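Equipment planning for the coming year: hand-held grippers and bench work

Members of the Clurketti equipment pool are asked to return their requests for the next budget round by the end of May. Hanna Marciniak, who is responsible for purchasing across the three sites, has prepared the following notes on hand-held grippers, the item on which most queries were received after the winter meeting.

The pool at present lends hand-held grippers to teams at Zekholm and Evgate. Demand at both sites has grown faster than the present stock allows, and Valdovinos has now asked to join the arrangement. A decision is therefore needed on whether to buy further complete units, to extend the life of the existing ones with replacement fingers, or to do some of each.

Finger wear is the first matter to be settled. A gripper that is otherwise sound can be out of use for weeks while a pair of fingers is on order, and the present budget makes no separate provision for them. Dust and scuffing on the outer faces are a matter for cleaning and do not by themselves justify a replacement. Sites should request new fingers where the pad has lost its shape, where a fixing hole has become enlarged, or where the two tips no longer meet squarely.
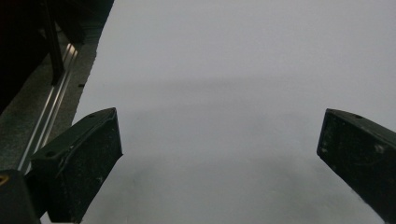

Gripper fingers held open over the white work surface, with a metal rail to the left.

The price agreed for the coming year is 102 euros for a pair of fingers and 982 euros for a complete hand-held unit. Both figures include delivery to any of the three sites but exclude tax. The supplier has agreed to hold them until the close of the budget round. A request received after that point will be priced afresh, and the pool cannot undertake to make up the difference.

Sites are reminded that a complete unit is supplied without a work surface, lighting or storage. In last year's round these were left out of several requests and had to be met from general funds. They should now be entered on the same form, under "associated costs". The standard bench set, consisting of a white top, two lamps and a lockable drawer, is priced at 447 euros. A site which already has a suitable bench may request the top alone.

On the question of surfaces, the pool continues to favour plain white for general handling work. It is easy to wipe down and is simple to replace when marked. Teams at Evgate have asked whether a patterned or coloured top might be bought as well. There is no objection in principle, but such a request should state the work for which it is intended and how many weeks of the year it will be in use. 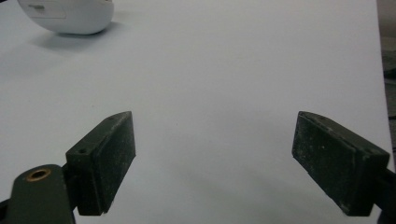 The open gripper at the bench, with a rounded white object on the surface beyond.

Requests should also say something about the objects to be handled. This has often been overlooked. Small household and office articles cost little one by one, yet the total across a year can exceed the cost of servicing a gripper – and they are seldom recorded in any inventory. Zekholm spent 293 euros on such articles in the last budget year. The other sites are asked to supply a comparable figure, even where it must be put together from receipts.

Servicing will remain a shared cost. Each unit is to be inspected twice a year, and sites should plan for it to be away from the bench for up to five working days on each occasion. Where work cannot be interrupted, a loan unit may be reserved through the purchasing office. Two are kept for this purpose, and early booking is advised. Pivots, mounting arms and screws are examined at inspection and need not be budgeted for separately.

Requests will be considered in the following order: replacement fingers for units now in use, bench sets for sites that have a gripper but no proper surface, and then complete new units. Valdovinos, as a new member, will be treated as having one unit on loan from the start of the budget year and may apply for fingers on the same terms as the others.

Forms may be obtained from the purchasing office and must be signed by the head of the site. A short statement of expected use should be attached – half a page is sufficient. Sites intending to ask for more than one complete unit should speak to Hanna Marciniak before submitting the form, as a joint order may be possible and would be delivered in two parts.

Figures in this item were correct on 2025-03-08. Any change to the supplier's terms will be notified to heads of site in writing.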